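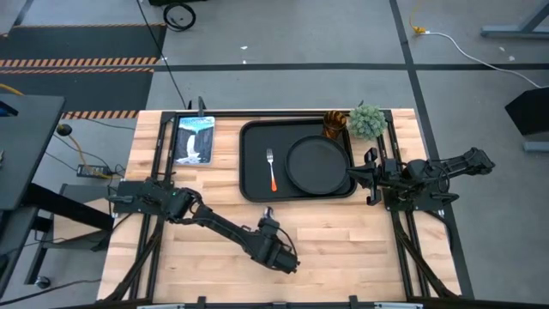

The Cladura Lap Tray, After a Winter of Suppers on the Couch

March 2019
By Pierina Orlandini
4 min read
Print | E-mail

I should say up front that I come from a family that did not eat in front of the television. My mother would sooner have served soup in a shoe. But my knee surgery was in September, the stairs down to the dining room were out of the question for weeks, and my neighbor Nives Donati (bless her) kept turning up with covered dishes and nowhere to put them. So I bought a tray, and then I got fussy and bought a second one, and now I have opinions!

The first was a Flukley, which cost 10 dollars and lasted about as long as you'd expect. It bowed in the middle whenever I set down anything heavier than toast, and every pea I owned rolled to the center. I use it under the geraniums now and it's perfectly happy there.

The Cladura was 34 dollars, and I hemmed and hawed over it for days. It's a big thing, wide enough for a dinner plate, a glass and a folded newspaper, with a rim high enough to catch a spill but low enough that your wrists don't rest on a ridge the whole meal. That last part matters more than I would have guessed. On my old hospital-style tray I came away from every supper with a red line across both arms.

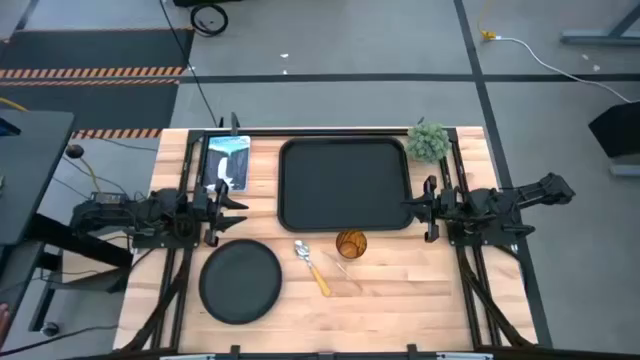

The surface has a faint grip to it, and a full bowl of minestrone stays where you set it, even when the dog decides to join you. I've carried it up and down the hall with a teapot aboard and only once had a scare, which was my slipper's fault. It wipes clean with a damp cloth. Tomato sauce needs a second pass, and turmeric I'd get to right away, as I learned after one of Nives's curries.

Now for the grumbles. There are no handles, just the rim, and if your hands are stiff in the morning you'll want to hug it from underneath. It won't fit in my dishwasher no matter how I angle it. And storing it is a nuisance, because it's too tall for the cabinet and I've ended up sliding it down beside the refrigerator, where it falls over with a tremendous clap about once a week.

My friend Primo Guerra has the Kouris, which comes with a beanbag cushion underneath, and he swears by it for reading in bed. I borrowed it for a weekend and found it too warm on the legs and too wobbly for soup, though it was lovely for letter writing.

My knee is fine now, thank you for asking, and I'm back at the dining table most nights. Sundays I still take my supper on the tray.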